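Ticket 2771
Subject: Short cables keep going missing, and the new tray has no labels
Opened by: Giuliana Henao
Assigned to: Zdenka Karagiannis
Category: Storage and supplies
Status: Open, waiting on labels

Giuliana Henao wrote:

Hi Zdenka, I hope your week is off to a gentler start than mine! I'm writing about the short cables again, I'm afraid. Josué and I spent a good part of the morning looking for one that I would have sworn was in the blue tub on the shelf, and when we pulled the tub down everything in it had knotted itself into one big lump (you know the kind, you tug on one end and the whole thing comes up like seaweed). We did find it in the end, but I don't want to go through that every time. Is there any chance of a proper home for them? I don't mind doing the coiling myself, I find it rather soothing.

Zdenka Karagiannis replied:

Oh, that tub! I've been meaning to deal with it since December, so thank you for the push. Here's what I'd like to try.

Step 1. Empty the tub onto a clean table and pull the knots apart by hand. Please don't yank on the plugs, however tempting it gets. Anything with a cracked jacket goes in the envelope on my desk and I'll look it over.

Step 2. Coil each cable loosely, a bit smaller than the palm of your hand, and tuck the last few inches through the loop so it holds itself together. If it springs open, make the coil a little wider and try again.

Step 3. Put one coil in each cell of the wooden tray, starting from the left and leaving the right half free for now. I've set the tray toward the back of the table with the first four dark ones in it. They're sitting in the cells without any squashing, and there's still plenty of space for the rest of the family.

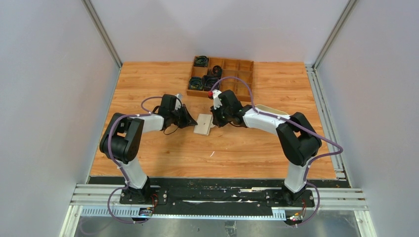

Step 4. Label the cells. I'd like the label on the partition and not on the cable, as the sticky ones leave such a mess behind. Lullix sells a roll of 100 small ones, and I've asked Henrique to add it to order 383.

Step 5. When you borrow a cable, leave a slip with your name in its cell. When it comes home, coil it again before you put it away, even if you're rushing off to lunch (I'm looking at myself here too).

Giuliana Henao wrote:

This is lovely, thank you! I had a go at coiling a few of the others and my first try was far too fat for the cell, but I've got the knack now. One question from Josué: do the long ones go in here as well? He has a couple that would never fit.

Zdenka Karagiannis replied:

No, please keep the long ones on the hooks by the door, where Panagiotis put them. The tray is for short ones only. If we run out of cells I'll ask for a second tray, but let's fill the right half first.

Update, 9th March: Henrique says the labels are on their way. I'll leave the ticket open until they're stuck on and Giuliana is happy.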